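Unit 4: Squad registration and loan players

A club in the Sevano League registers its squad twice a season. The first list closes in June, the second at the end of the winter window. A player who appears on neither list may train with the club but may not play in league matches.

A loan moves the registration and leaves the contract where it is. The parent club remains the employer. The borrowing club picks the player, and pays whatever share of the wage the loan form states. 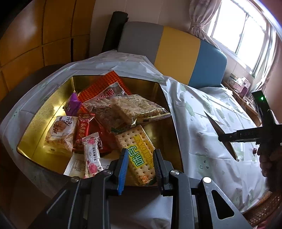 Recall clauses need separate reading. Under the standard form, a player who has played fewer than 280 minutes can be called back during the window only – an emergency recall of a goalkeeper is the one exception.

Late forms carry a fee of 600 per player, rising to 3000 for a repeat offense.

Reading: Mfinanga, chapter on temporary transfers. Bring the Kedis loan form to the next class, with clause 7 marked up.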